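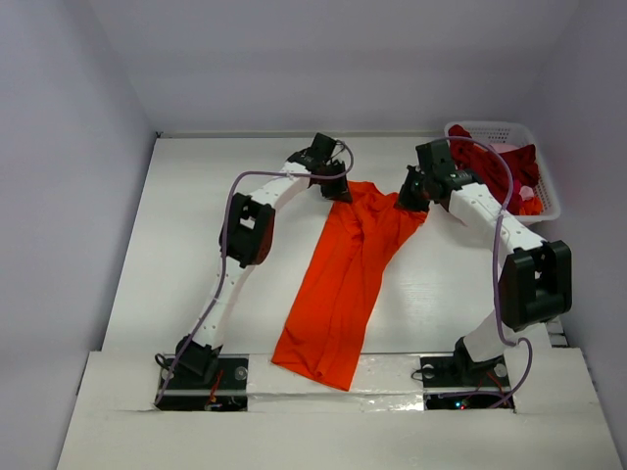 Heriberto Villalobos would like it written down, please, before anybody asks for it again, that a rule with no name beside it is only a wish. He said so over the telephone, then said it a second time more slowly so that I could get it on paper, and by the end of our conversation I had come round to his way of thinking.

February
By our features desk

I had rung him to talk about the house rules at Mamthorpe, where pairs of robot arms are being taught to handle laundry. Folding a shirt is a job most of us do while thinking about supper, and it is a surprisingly hard one for a machine. Cloth creases and slumps and never lies the same way twice, so the people teaching the arms need to see the job done over and over, and they need to know exactly how it was done each time. That second part is where the rules come in, and where I'm afraid I became rather absorbed.

The rule sheet has 7 items and fits on one side of paper, taped up at eye level. It began life at 189 lines, borrowed more or less whole from a packing line at Bresex, and I was kindly sent a copy of the old version, which I read in the bath and did not finish. The short one starts with the table. Nothing goes on it except the garment being worked on and the basket the others come from. Cups, phones, pens and tape measures live on the shelf by the door (there is a hook for lanyards too, after a long argument).

Next come the cables. Each one must have enough slack for the arm to reach its furthest point, and somebody has to move the arm there slowly and look before the first run of the day. Bolts on the mounting plates are checked at the same time, by hand, and initialled. Hands stay outside the enclosure while the arms are powered, even to free a snagged sleeve. You stop the arms, you say "stopped" out loud, and then you reach in.

My favourite is item five, on failed attempts. A dropped shirt or a sleeve folded under is kept in the record and marked as a failure, with a word or two on what went wrong. When Stilex carried out a review of over 2,000 recorded attempts, 300 had no note of any kind, and a good many of those had to be set aside. It seems a dreadful waste of someone's afternoon, and I do feel for whoever had to go through them.

The last item concerns changing the sheet itself. Anyone may suggest a change, but it has to be tried for a fortnight and signed by the person who wanted it, with the old wording kept in the folder behind. Beltrán, which makes a similar set-up for smaller workshops, has taken up the same habit and puts a blank signing page in with its manual.

Comments

Marjorie T: We had "say it out loud" at the bakery for the slicer. Felt daft for a week, then you'd do it in your sleep.

pegbag: Could I have the sheet for my own ironing? Especially the bit about cups.

D. Orme: Who initials the bolts if you're working alone? The article doesn't say and I'd like to know.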